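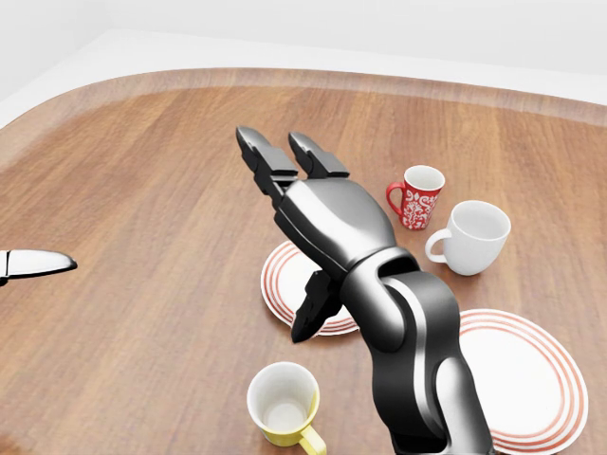 ## Open day at Fleda – notes from our end of the table

Writing this up while the coffee is still working. We ran the mug-and-plate scene in the simulator for the visitors, on the big screen in the front room, from ten in the morning until they stopped coming. I had been dreading it a bit (last December's demo still hurts) and it was a great day!

Setup, for whoever runs it next:

- Nistik scene, the table with the raised rim, crockery set with the red-ringed plates
- Evine build for the hand control, the one we froze before the visit. No late merges, please, ever
- Pesonen's master glove on the desk by the window, so visitors could drive the dark hand themselves
- the white and silver gripper parked on the left, not driven from the glove

The task we gave people was simple to say: get the mugs onto the plates. Pick any mug, any plate. Most of them went straight for the handle, the way you would in your own kitchen, and found out fast that a handle is a hard target when you can't feel it. Wrapping the fingers around the body works much better. I told the first few groups that up front and then stopped telling them, and the ones who found it by themselves had far more fun.

A school group came in before lunch and stayed longer than planned. Great questions. One girl wanted to know if the mugs were heavy. I said they have whatever mass we type in, and she asked if we could type in 100 kilos, so of course we did. The fingers slid up the side and the mug stayed exactly where it was. Huge laugh. I put the value back afterward and checked it twice, but please look at the mass field before you run anything serious on that scene.

Things I want to keep from the sessions:

**Hand over the plate.** People hover. They bring the hand in high, stop over the small plate, and look for the thumb. From the default camera the palm covers a good part of the plate, and the forearm hides part of the other one, so they lose track of where the rim is. I'd like a second view next time, straight down, small, in the corner of the screen. We have the space.

**Shadows.** Keep them on! I turned them off for one group to get a few frames back and the depth judgment got visibly worse. On again for the next group and all was well. The shadow of the thumb on the plate is the best cue anyone has in there.

**Contact with two things at once.** My favorite part of the day. We had put it down as a fault in the test plan, and I'm no longer sure it is one. 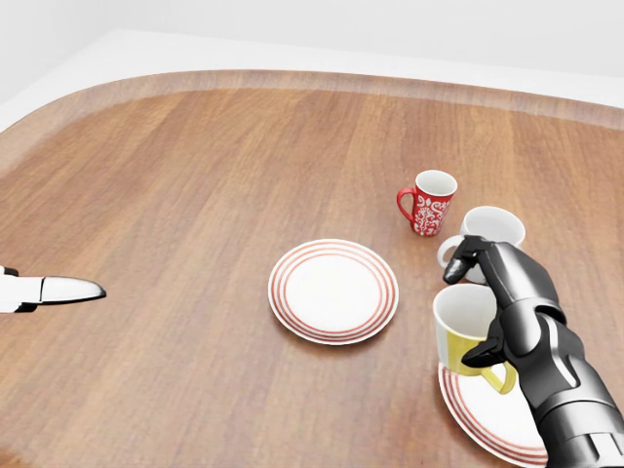 *Page last changed: December, 5:40 pm, contact notes added*

So, the upper finger is out on the front of the white mug, near its handle, and lower down a curled finger is around the side of the yellow and white one. The yellow one is tilted a little over the plate. In the old build this is where everything would start to buzz and a mug would leave the table at speed. I saw this sort of double contact several times during the afternoon and had no explosions at all. The softer contact settings in Evine are doing their job, and I'm really pleased with that.

What I don't know is how much of it is the settings and how much is visitors moving slowly. They are careful with the glove, much more careful than we are. I want to replay the logs at double speed and see if it holds.

Numbers, such as they are: the app was restarted 2 times, both for the glove connection, neither for physics. We kept groups to 4 people at the desk, and that felt right. More than that and the ones at the back just watch the screen and drift off toward the sandwiches.

To do:

- [ ] top-down view in the corner
- [ ] replay the contact logs, normal and double speed
- [ ] longer cable for the glove, or move the desk. Left-handed visitors had to stand at a silly angle
- [ ] reset key that puts the crockery back without reloading the whole scene
- [ ] ask Fleda if we can have the front room again in spring
- [x] mass field back to normal

One more from the end of the day: an older man who used to work in a pottery spent ages with the glove and never tried the task. He just went around touching the rims. He said the white mug looked a bit thick at the lip. I've opened the mesh and I think he's right, so that goes on the list too.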